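Speaker notes - "Wipe, Charge, Complain: Looking After a Pair of Hand Grippers"
Nadhirah Siregar, Larkberg
Toledo workshop, afternoon session, right after the coffee

(Wait for the door to close. Do not start with the joke about hands. It died in December.)

Good afternoon. Rosemarie Kettler was supposed to give the first half of this and has instead given me her slides, her clicker and her opinions. I've kept the clicker.

The other talks today are about what robots learn. Mine is about what happens at 7:30 in the morning, when someone has to get the tools ready and would like to be home by dinner. I keep a log. It has 689 entries, and the word "screw" appears in a depressing share of them.

SLIDE 2 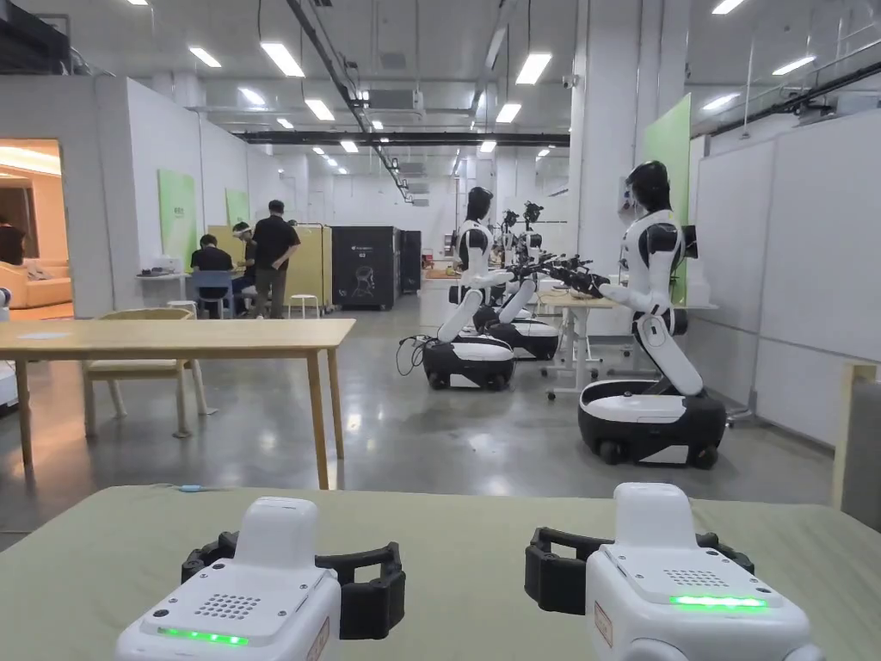
Morning check takes 12 minutes a pair if you do it sober and in order. Power on, wait for the beep, open and close the fingers by hand, feel for grit, write it down. People skip the writing down. Then they come to me after lunch and ask which unit was stiff. Put the two side by side on a table with the fingers pointing away from you, like these, and keep them there until both light bars show green. One green bar and one "it was green a second ago" is a fail. On our units green means powered and tracking, and it says nothing at all about the fingers, so do the fingers anyway.

(Pause. Someone will ask about other colors. Amber is low charge. Red is call Rosemarie.)

Labels. Each unit gets one, and the label goes on the side of the housing. We tried the underside at Codthorpe, where it lasted until the first person set the thing down. Left and right are not interchangeable once they've been calibrated. I have said this in four buildings.

Cables: coil them and hang them up. I've sent this in writing. I've sent it with a diagram.

SLIDE 3

Now the fingers. Cloth is what wears them out. You would think cans or tools, but a day of shirts and sheets will put lint in every joint, and lint plus a little skin oil makes a paste I could probably sell. Brush it out dry. Do not use the spray. Whoever bought the spray, we've forgiven you, please stop using it.

SLIDE 4

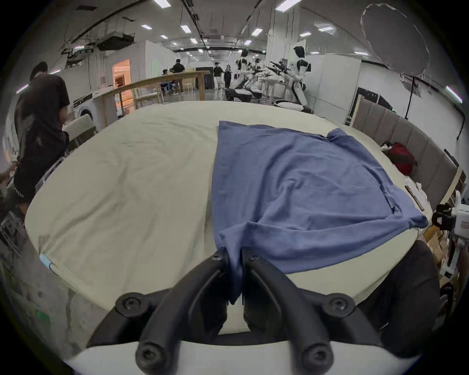
Prodico Workshop Papers, vol. 3, no. 2, p. 50

Watch the four round caps on the fingers. They work loose a little at a time, and the first symptom is that the tips stop meeting properly. With a block you'd never notice. With the corner of a blue cloth pinched between the tips, as the operator has it, you need both tips landing in the same place or you get a fistful of bedsheet as well. So my test for the caps is a thin cloth on a bed. Pinch one corner, pull toward you, let go. Do it ten times. If you pick up the sheet more than once, get the driver.

Hand tight, then a quarter turn. Rosemarie says an eighth. Rosemarie also owns the only driver that fits, so do whatever she says when she's in the room.

(If running late, skip to spares.)

Spares. Finger sets get swapped at roughly 700 hours. That number is ours and comes from the log, so please don't quote it back to me as physics. Swap both fingers together. A new one against an old one closes crooked and you'll spend the afternoon blaming the software, whose people will then come downstairs, and it becomes a meeting.

End of day: brush, charge, cap check, log. Dock them with the fingers closed. The log sheet is on the clipboard by the charger and the pen is on a string for reasons known to the person who took the last pen.

SLIDE 5 - questions

(Likely ones: battery life, why not glue the caps, can they borrow the driver. No to the last two. Battery life is on the handout, second page, under the coffee ring.)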